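Wir stellen in der Werkstatt gerade um, und ich schreibe mal mit, was sich dadurch für uns ändert. Thread.

1/ Zur Einordnung: Prumgate macht Sanierung von Bädern und Treppenhäusern, ich bin seit Jahren in der Fugenkontrolle. Bisher hieß das: Knie auf den Boden, Lampe flach an die Wand, Fuge für Fuge anschauen, Befund auf den Zettel. In diesem Jahr waren es bis Ende August 1.278 Einzelflächen.

2/ Ein Teil davon soll künftig ein Greifer übernehmen. Das Projekt heißt Flellivex. Er soll Fugenkreuze setzen und ziehen, lose Mosaiksteine abnehmen und an Innenecken prüfen, ob etwas übersteht. Verfugt wird weiter von Hand.

3/ Bevor das Ding auf eine Baustelle darf, wird alles in der Simulation gefahren. Für uns ist das der größte Unterschied im Alltag. Zwei von uns sitzen jetzt vormittags am Bildschirm und sagen der Software, wo eine Wand schwierig ist. Vorher war das Wissen, das man beim Anlernen weitergegeben hat, meist ohne viele Worte.

4/ Schwierig heißt zum Beispiel: heller Belag mit breiten weißen Fugen stößt in der Ecke auf dunkles Kleinmosaik mit dünnen dunklen Fugen. Ein Mensch sieht sofort, dass da zwei Beläge zusammenkommen. Das System muss das in allen möglichen Helligkeiten lernen, und unten am Boden wird es meistens zu dunkel.

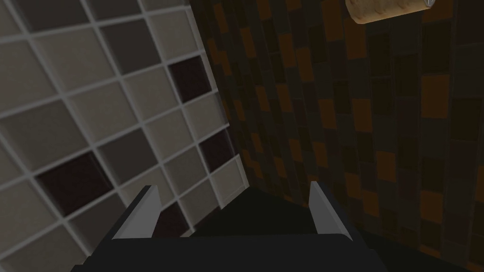 5/ Solche Ecken legen wir inzwischen selbst an. Maserung, Fugenbreite, einzelne dunkle Fliesen im hellen Feld, orange Steine im dunklen Mosaik. Wir haben 261 Varianten im Ordner, jede mit Namen und kurzer Notiz, warum sie drin ist. Die Notizen schreiben die Leute, die auch auf der Baustelle stehen.

6/ Was wegfällt: die Zettel. Der Befund kommt ins Programm (Cladider) und ist abends beim Bauleiter. Das spart Zeit. Es bedeutet aber auch, dass man eine unklare Stelle nicht mehr mit drei Worten und einem Pfeil markieren kann. Es gibt eine Auswahlliste. Das Feld für Freitext haben wir erst auf Nachfrage bekommen.

7/ Was dazukommt: Schulung. Zwei Tage für alle, die mit dem Greifer arbeiten, bezahlt, während der Arbeitszeit. Inhalt war Bedienung, Not-Halt, Fehlermeldungen und wie man einen Lauf abbricht, ohne dass der Arm in der Ecke stehen bleibt. Den letzten Punkt haben wir am längsten geübt.

8/ Zu der Frage, die ich am häufigsten bekomme: Nein, bisher ist keine Stelle gestrichen. Die Zusage gilt schriftlich für die Dauer des Probebetriebs. Was danach kommt, steht nirgends. Im Betrieb reden wir darüber offen, und ich finde, das gehört in so einen Thread auch rein.

9/ Die Knie merken den Unterschied hoffentlich als Erste. Wer zehn Jahre in Duschen gekniet hat, ist über jede Fläche froh, die er nicht mehr abkriechen muss. Dafür klagen die Kollegen am Bildschirm jetzt über Nacken und Augen. Ein höhenverstellbarer Tisch ist bestellt, der zweite noch nicht genehmigt.

10/ Bei der Bezahlung ist noch nichts geregelt. Wer Varianten baut und Läufe bewertet, macht etwas anderes als im Vertrag steht. Wir haben beantragt, dass das neu eingestuft wird. Die Antwort soll bis zum 26. September kommen.

11/ Erster Einsatz außerhalb der Simulation ist das Objekt Tejada, ein Treppenhaus mit mehreren Bädern. Der Greifer läuft dort mit, und wir prüfen jede Fläche von Hand nach. Das ist am Anfang doppelte Arbeit und so auch im Zeitplan eingetragen.

12/ Wer in einem anderen Betrieb schon mit Greifern an Wandbelägen arbeitet: Mich interessiert vor allem, wie ihr das mit den Innenecken löst und wer bei euch den Lauf freigibt. Bei uns ist das im Moment die Person, die auch die Wand kennt, und das soll nach unserem Wunsch so bleiben.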